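3.2 示教数据的采集流程

本节说明我们如何用遥操作的方式向双臂机器人示教衣物折叠任务。与刚体抓取不同，衣物没有固定的形状，同一件衣服每一次放到桌上，它的初始状态都不一样。因此我们认为，示教的质量在很大程度上取决于操作者怎样处理开始的几个动作，而后面的对折步骤相对容易。这一点在我们早期的预实验里已经观察到，但是当时没有做系统的记录，所以本文重新采集了全部数据。

采集使用的遥操作软件是在 Grarnach 的基础上修改的。操作者坐在机器人的后方，双手各握一个主端手臂，从端的两只手臂跟随主端的关节角度运动。主端和从端的关节结构一致，所以不需要求解逆运动学，操作者也不需要学习坐标系的概念。我们曾经比较过另一种方式，即由操作者直接用手拖动机器人的手臂（动觉示教）。这种方式在单臂任务里效果很好，可是在双臂任务里，一个人很难同时精确地移动两只手臂并且控制两个夹爪的开合。另外，操作者的手和前臂会经常进入相机的视野，给视觉策略的训练带来干扰。由于以上原因，正式采集全部采用遥操作，动觉示教的数据只用于第5节的对比实验。

参加采集的操作者有3人，其中2人在此之前没有使用过遥操作设备。每位操作者先进行练习，练习阶段的数据不进入训练集。Kendra Lévesque 负责编写操作说明，Volkan Tokgöz 负责检查每天的数据。操作说明的内容比较简短，只规定了任务的起点和终点，以及几种必须重新开始的情况，例如衣物从桌面滑落，或者夹爪夹住了桌面的边缘。至于先抓哪一个角、先展平哪一侧，说明里没有规定。我们有意保留这种自由，目的是使数据覆盖更多的策略。但是这样做也有缺点，不同操作者的习惯差别较大，模仿学习的策略有时会在两种做法之间犹豫，表现为手臂在衣物上方来回移动。这个问题在第6节中会继续讨论。

一次示教的过程如下。助手把衣物随意放在桌面上，然后离开工作区域。操作者踩下踏板开始记录，先用两只夹爪把衣物展平，再进行对折，最后把折好的衣物推到桌面的一侧，再次踩下踏板结束记录。在展平阶段，操作者一般会先用一只夹爪压住布料的一边，另一只夹爪去拉相对的一边。我们发现，“压住”这个动作对后面的结果影响很大。如果没有压住，整件衣物会随着另一只手一起移动，隆起的部分并不会减少。没有经验的操作者在开始时常常忽略这个动作，他们习惯于用两只夹爪同时向外拉，这与人折衣服时的做法是一样的。但是人的手指可以感觉到布料的张力，而我们的主端设备没有力反馈，操作者只能靠眼睛判断。拉得过多时，布料会从指尖滑出，需要重新抓取。

对于这类滑脱以后再重新抓取的片段，我们没有删除。Rostislav Vávra 在标注时把它们单独标记为“恢复片段”，并且记录恢复开始和结束的时刻。在训练中，恢复片段与正常片段使用相同的权重。我们也尝试过提高恢复片段的权重，结果策略变得过于保守，在已经抓稳的情况下也会松开夹爪再抓一次，所以最终没有采用。

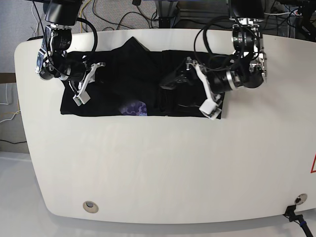

图4 用两只夹爪处理深色布料时的桌面情况。

深色衣物在示教中需要特别注意。黑色布料的褶皱在图像里对比度很低，操作者从屏幕上不容易看出隆起的高度，也不容易区分单层和双层。预实验中，我们让操作者只看相机画面进行操作，深色衣物的示教时间明显变长，而且经常出现只抓到上面一层的情况。正式采集时，我们允许操作者直接看桌面，同时固定了照明的位置。需要说明的是，策略在执行时只能使用相机图像，因此操作者看到的信息比策略更多。这种信息的不对称可能会降低模仿学习的上限，不过我们认为，如果限制操作者的视线，得到的示教本身质量较低，损失会更大。衣物上若带有印花，印花的边界可以作为判断方向的参照，但是我们没有要求操作者利用它，也没有在标注中单独处理。

夹爪的指尖形状也经过了修改。最初的指尖较窄，适合抓取小零件，但是压在布料上时接触面积不够，布料容易从旁边滑走。Jolán Sárközi 重新设计了指尖，使同一个部件既能用于按压，也能从布料的边缘插入并夹取。修改以后，操作者普遍反映压住布料的动作更加稳定。指尖的更换在正式采集开始之前完成，所以本文的训练数据中不存在两种指尖混合的情况。

全部采集结束后，我们一共得到3,042条示教。筛选的标准有两项：第一，记录完整，各个相机和关节数据的时间戳能够对齐；第二，结束时衣物处于折好的状态。筛选由 Volkan Tokgöz 和 Réjean Cormier 分别独立完成，意见不一致的示教由两人一起重新观看后决定。通过筛选的示教中，随机抽取2,000条作为训练集，其余的用于验证和离线分析。抽取时没有按照操作者进行平衡，因为我们希望保持采集时的自然分布。

在数据格式方面，每条示教包括各相机的图像、两只从端手臂的关节角度、夹爪的开合量，以及主端手臂的关节角度。训练时以主端的关节角度作为动作标签，没有使用从端的实际角度。当夹爪压在桌面上时，从端受到桌面的阻挡，实际角度与指令之间存在偏差，而这个偏差正好反映了操作者想要施加的压力。如果用从端的角度作为标签，策略学到的动作只会让夹爪停在布料的表面，不能把布料压住。这一选择的影响在3.3节给出定量的结果。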